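Notes from the Bustville Neighborhood Watch

Well, the radio swap finally happened! If you live anywhere near the Alaoui building you probably noticed the patrol cars lined up along the curb last month, trunks open, with officers carrying boxes in and out all afternoon. I walked over with my coffee to be nosy, and ended up staying until they locked up for the night.

The short version is that our police department has moved off the old radio system and onto the regional one that Fedberg and the other towns on this side of the river already use. The long version has been going on since I had brown hair. Every time we had a fire or a chase that crossed the town line, our dispatcher had to pick up a telephone and call their dispatcher, who then told their officers what ours had just said. You can imagine how well that worked at two in the morning.

Thodoris Papadakis from dispatch was nice enough to let me sit in the back of the room for part of a shift (I signed a form and promised to keep my mouth shut, and I mostly did). There are 4 desks in there now, up from 3, and the new one is only for calls that get passed over from other towns. I had pictured a lot of shouting. It's very quiet – people murmuring into headsets, and somebody's soup going around in the microwave. 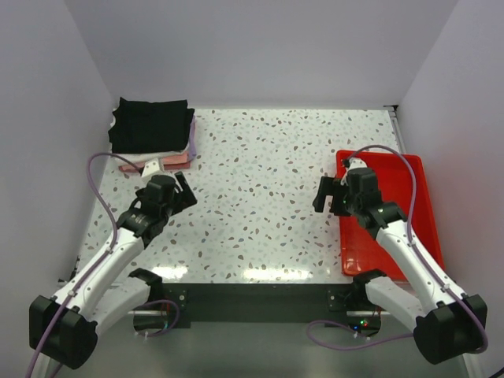

What I really wanted to talk about is the scanner question, which I've been getting at the grocery store, at the dentist and once through my car window. Yes, a lot of the old home scanners went silent when the switch was made. The new system is digital, and the older analog sets just can't pick it up. My own is sitting at home under a dust cover, and that cover may as well go on the rag pile now, folded up like that black cloth on top of the pink one. I've had that scanner on my kitchen counter for years and I miss the company, I'll admit it.

A newer digital scanner will get you the ordinary traffic, meaning car stops, alarms, lost dogs and the like. Some channels are encrypted, though, and you won't hear those no matter what you spend. The department says those are for medical details and for the detectives. I'm fine with the medical part. I wouldn't want my whole street hearing about my gallbladder! The detective channel I have more questions about, and I've asked for the written policy on who decides what goes on it. I had no answer as of 1/8/24, but I'm going to keep asking, politely at first.

Cost came up too. The town's share of the equipment came out of a grant, but the yearly fee comes out of our own budget, and the first bill is due in October. If you have opinions on that, the public safety meeting is the place for them. We had almost 45 people at the last one, which is a crowd for us, and we ran out of chairs. Grillasik is sending over sandwiches again, so come hungry and come early. The ones with the peppers go first.

One more thing and then I'll let you go. Please, please keep calling the non-emergency line for the small stuff. Thodoris told me that people apologize to him all the time for bothering him about a broken streetlight or a car that's been parked in the same spot for a week. He'd much sooner take the call. Have the nearest cross street ready when you dial, and if you're on one of the back roads, tell them which end you're closer to.

We're also still short a block captain for the streets behind the ball field. It's a couple of evenings a month, mostly phone calls, and I'll lend you my flashlight. Catch me after the meeting or leave a note in my mailbox.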